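When your Skanlow shade motor stops halfway and won't answer the hub

If you woke up on Monday to a shade stuck halfway and an app insisting everything is fine, pour yourself a coffee, because this one can usually be fixed before lunch. Ours failed at the control box up near the ceiling, where a wire had worked loose from its terminal.

Turn off the breaker first, please, and test the wires before you touch them. My friend Hường Lục skipped that on her Reven unit and got a nasty jolt (she's fine, thank goodness!). Then take the box down and check every wire for scorching or bare copper. If you find either one, stop and call an electrician.

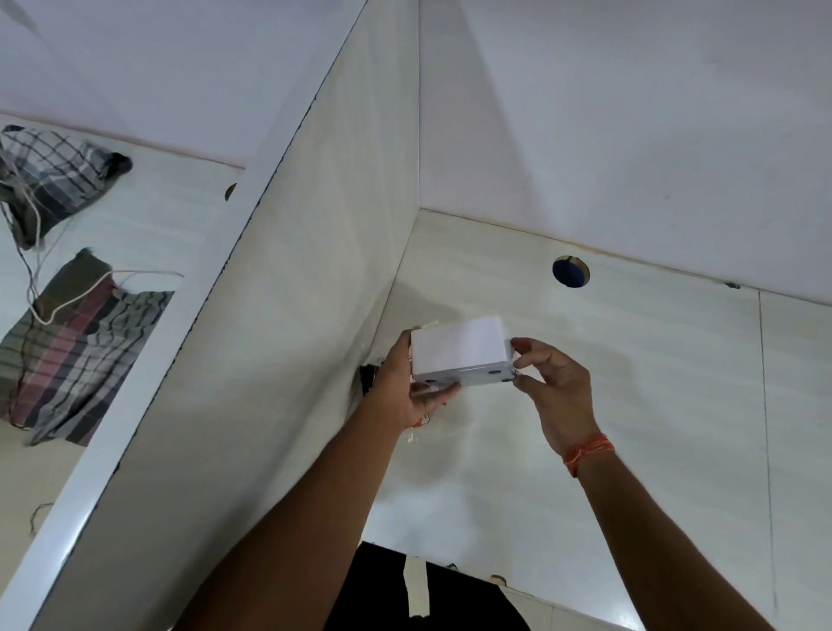

Push each wire back into its terminal, tighten the screw, and give it a gentle tug. Tuck the slack away so nothing gets pinched, and close everything up before you restore power. Wait 20 seconds, then hold the reset button until the light blinks 4 times. Run the shade all the way down and up again, and stay close by with a finger on stop, as ours forgot its upper limit and had to be taught it again.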